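Stindov Cell Guide
Section 7: Good practice for bottle handling tasks

We love this part of the guide! A few steady habits make your runs in the Besby cell easy to repeat and easy to share with other teams. Work through the steps in order the first time, then keep the page handy.

Before you start

1. Load the Besby layout in Uliris and set the random seed to 1543. Write the seed in your run log.

2. Open the gripper all the way and check the wrist view. Both fingertips should be in sight with nothing between them. 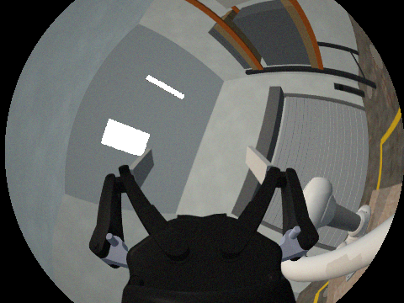 3. Set the arm speed limit to 22 percent. You can raise it later, once a full run passes with no contact warnings.

Note: The Gamage rule set loads with every new project. If you edit a rule, save it under a new name so the original stays clean.

Handling bottles

4. Bring the gripper in from overhead, fingers down. Pause above the neck of the bottle before you lower any farther.

5. Keep the wrist clear of the crate walls and the tray rim on the way in and on the way out.
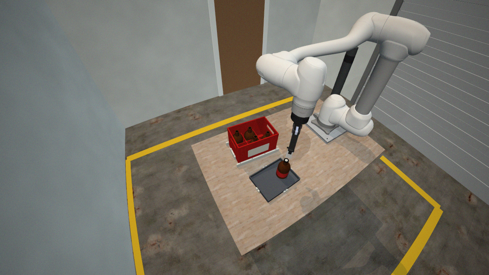 6. Close slowly and watch the grip force readout. Anything over 51 counts as a failed grasp, even if the bottle stays up. Log it as one!

7. Lift straight up until the base of the bottle clears the rim, and only then move sideways.

CAUTION: Never carry settings from Uliris to a real arm without a fresh risk review. A clean simulated run does not replace guarding, stop checks or your site's safety rules.

CAUTION: Do not turn off collision checks to save time. Runs made without them can't be entered in the shared log.

For resetting the cell between runs, go to Section 8.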